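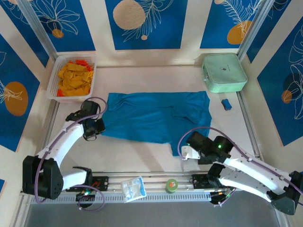

What knot do I use to tie a tarp ridgeline between two trees?

Two of them. A bowline on the first tree, a trucker's hitch on the second. The bowline goes on once and stays put, the trucker's hitch is where you take up the slack. If the line is going to be up all night in the rain, tie it tighter than you think, nylon stretches when it gets wet and you'll have a saggy tarp by morning.

Quick version of the trucker's hitch, as we got asked again at the November meet. Run the line past the far tree and bring the end back toward you. Make a slippery loop in the standing line, an arm's length from the trunk – slip knot or alpine butterfly, either works. Pass the end through the loop, pull back toward the tree till the line hums. Pinch it where it goes through the loop. Two half hitches, done.

The pinch is where most people lose it. Thumb and finger flat, don't let go to admire your work.

Which slip knot matters a bit. The loop has to be made so that the load doesn't close it up. If yours keeps shrinking down on the rope you've made it backwards, undo it and twist the other way. The butterfly won't do this but takes longer with cold hands.

Cord. The Femcombe group all use 4 mm braided and swear by it. Fine for a small tarp. I go thicker for anything that has to take wind, easier on the fingers too. Avoid the shiny polypropylene stuff from the bargain bin, half hitches walk right out of it. If its all you have, add a third hitch and leave a long tail.

Wide bark-friendly straps if you're at the Pakzad campground, they do ask. Tie the bowline to the strap and not around the trunk.

Taking down: pull the tail out of the half hitches, let the line run back through the loop, then tug the loop and it falls out. If you used the butterfly, work the wings apart first. Don't cut it. We lost 26 feet of good line that way last season and I am still anoyed.

Practice cord is in the box by the door, 300 feet on the spool, please coil what you borrow. Next month: the taut-line hitch, and why it slips on new rope.

Print this item
E-mail this item

Recent items
Whipping a rope end without a needle
Kustatix trail weekend – what to pack
Sheet bend or double sheet bend?
Plomirix hut booking opens
Washing muddy rope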